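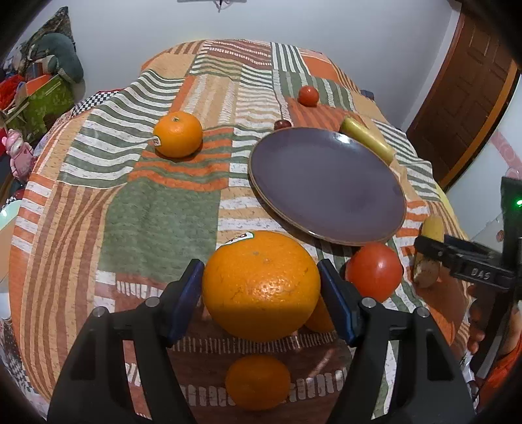
Household Fruit and Vegetable Project, Benbridge
Progress report to the Nidia Fund
Period: November to date
Submitted by: Érica Mendonça, project lead
Date: Feb 28, 2020

Summary

The project supplies fresh produce to households in Benbridge and records how it is sorted, stored and eaten at home. Home visits are on schedule. Supply was interrupted once and has been restored. The storage guide is late and a revised plan is set out under Work Remaining.

Households

The agreement set a target of 66 households for the full term. Enrollment was filled before the end of November and has been closed. Of these households, 18 have asked for a smaller delivery, mostly for lack of refrigerator space. They now receive a half bag on the same schedule. No change to the budget line is needed, as the remaining produce goes to the shared shelf at the Sultana building.

Supply

Produce comes from Indier under the existing purchase order. A standard bag contains oranges, mandarins, tomatoes, bananas and one seasonal item, which has been plums or squash depending on price. Plantains were added on request and will stay on the list for as long as the wholesale price holds.

One delivery in the period was refused at the door. The bananas had been packed under the oranges and were split at the tips, and the tomatoes had soft spots. Indier credited the full amount and has changed the packing order: citrus at the bottom, tomatoes above it, bananas on top with nothing over them. Loads received after that have been accepted without a claim.

Large and small citrus are no longer bagged together. Mandarins were working their way to the bottom and were being found late. They now go in a paper bag of their own.

Home visits

Each visit follows the same order. The produce is laid out on whatever surface the household normally uses, sorted by what should be eaten first, and put away. Tables were assumed in the original visit plan. In practice, many families sort on a bed or a couch, on top of a quilt or blanket, and the visit sheet has been changed to allow for it. Round fruit rolls on a soft, uneven surface, so oranges are set down first and tomatoes are put near a plate or bowl where they are less likely to be pressed. A plate is left out for anything to be eaten that day. Opened bananas go to the plate.

Children are usually present. Where a child wants to do the sorting, the visitor lets the child do it and records the result as it stands – no corrections are made until the sheet is complete.

Findings so far

Oranges keep well in all homes and are the item least often thrown out. Tomatoes account for most of the reported waste, chiefly when stored in a closed plastic bag. Bananas are the second source. Store stickers are often left on the fruit until it is eaten, and several families said they use them to tell a new delivery from an old one. We had planned to remove stickers before bagging and have dropped that step.

These findings rest on what households report. Waste has not been weighed.

Spending

Produce and transport are within budget. Printing is underspent because the storage guide has not gone to press. Bowls and plates were bought for homes that asked for them, up to 22 sets, charged to the household supplies line.

Work remaining

The storage guide needs new drawings for the tomato and banana pages. The text is final. A proof will be sent to the Fund before printing.

2 items need a decision from the Fund: whether the unspent printing money may be carried into the next period, and whether plantains may be listed as a standard item in place of squash. The next produce order can go out under the current list if no answer is available by then.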